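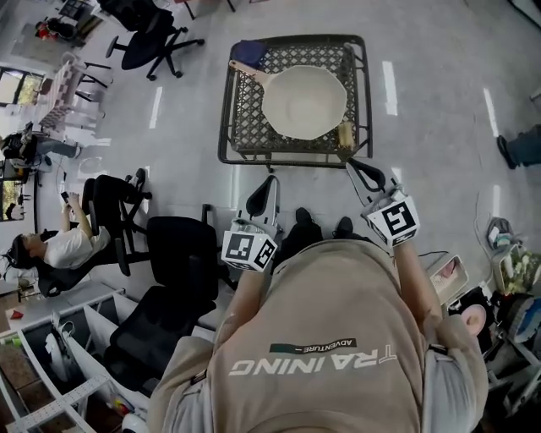 # Low Tables for the Predine Hall Common Room

Final project report, Interior Planning II
Clelteck College
Submitted Monday, December 16, 2024

## 1. Purpose of the report

The residents of Predine Hall asked the course to recommend replacement tables for the ground-floor common room. The existing tables are a mixed set of donated pieces, several of which wobble or have swollen tops. The hall houses nearly 300 students, and the common room is its only shared indoor space apart from the laundry and the kitchens.

This report covers the choice of table type, top material, height, and placement. It does not cover sofas, lighting, or carpeting, which belong to a separate group's project.

The hall office set a spending limit of $700 for the full purchase, delivery included. Anything requiring work on the building itself was excluded from the start.

## 2. How the room is used

The group visited the common room on weekday afternoons and evenings and took notes on how residents used the furniture. A short paper survey was left at the front desk, and 100 completed forms were returned.

The main use in the afternoon is individual study. Residents sit on the sofas with a laptop on their knees and use the nearest table for a drink, a charger, or a bag. Very few attempt to write at a low table, and those who do usually end up on the floor.

In the evening the room changes character. Food is carried in from the kitchens, board games come out, and tables are dragged together and rarely returned. The survey forms mentioned this repeatedly, most often as a complaint about scraping noise from residents on the floor above. Noise carries easily through the stairwell, and the doors at that end do not close fully.

Spills were the second most common complaint. The worst of the present tables has a particleboard top with an edge strip missing, and the exposed edge has absorbed liquid and lifted.

## 3. Options considered

### 3.1 Solid wood

Solid wood tables were the most popular choice in the survey. They are steady and can be sanded when marked. Cost was the main obstacle. At the Uvby furniture warehouse, the lowest-priced suitable model would have used most of the budget on a single table. Secondhand wood remains possible, but stock cannot be guaranteed and the pieces would not match.

### 3.2 Coated board

Coated board is inexpensive and easy to wipe. The group's concern is with edges and joints. The damaged table now in the room is of this type, and its failure began at the edge strip. Coated board performs well in a room where one person is responsible for wiping it. A common room does not offer that condition.

### 3.3 Metal mesh

A low black table with a diamond-lattice metal top is a familiar type in patios and covered walkways, and similar models are sold for indoor use. An open top drains instead of holding liquid, is light to lift, and does not swell. It also has clear drawbacks. Crumbs and drinks go through to the floor, small game pieces are lost, and paper cannot be written on without a board beneath it. Glasses with narrow bases may not stand level.

### 3.4 Solid metal

Powder-coated sheet metal tables share the resistance of mesh and give a continuous surface. They are louder when objects are set down on them, and scratches in the coating should be touched up to prevent rust. The Azevedo catalog, consulted in the college library, lists a stackable model within the budget, with a raised lip around the top.

## 4. Height and spacing

The sofas in Predine Hall have low seats. The group placed stacked boxes in front of them and asked residents to reach for a cup from a relaxed position. A surface 19 inches high was preferred by most of those who tried it. Lower surfaces required leaning forward; higher ones came into contact with the armrests when tables were moved to the ends.

Spacing matters as much as height. The route from the entrance to the stairwell crosses the seating area, and the present layout narrows it to the point that residents turn sideways when carrying laundry. The proposed plan shifts the long sofa toward the windows and leaves the route open. Wheelchair access to the window side, which is blocked at present, would be restored by the same change.

## 5. Floor protection

The common room has a hard floor — a point the group at first underrated. Replacement tables of any material will scrape unless the feet are covered. Felt pads are quiet but collect grit and come loose. Push-on rubber caps stay in place longer, although some types leave dark marks on pale flooring. The group tested one pair of caps on a spare chair for two weeks and found no marks, but that period is short and the chair was not in heavy use.

## 6. Recommendation

The group recommends the stackable sheet metal model described in Section 3.4, fitted with rubber caps and arranged as shown in the attached floor plan. Stacking allows the room to be cleared for meetings, and the lip will hold a small spill until it is wiped.

Mesh tables are recommended for the rear porch only, should the hall office decide to furnish it. Rain is the main problem there, and writing surfaces are not needed.

The better of the old wood tables should be kept. It is sound apart from one loose leg, and several residents asked on their survey forms that it stay.

## 7. Limits of the work

The survey forms were left at the front desk, so residents who use the side entrance were probably less likely to see them. No visits were made on weekends. Prices were recorded during the fall term and should be confirmed before an order is placed.

The height test used boxes of uneven firmness, and residents could see the results of those before them, which may have influenced their answers. A repeat with adjustable stands would be preferable.

## 8. Next steps

The floor plan and price sheet have been left with the hall office. A decision is expected in March, after the spring furniture allowance is released. If the purchase goes ahead, the group has asked to visit the room again before the end of term to check the condition of the caps and see where residents have moved the tables.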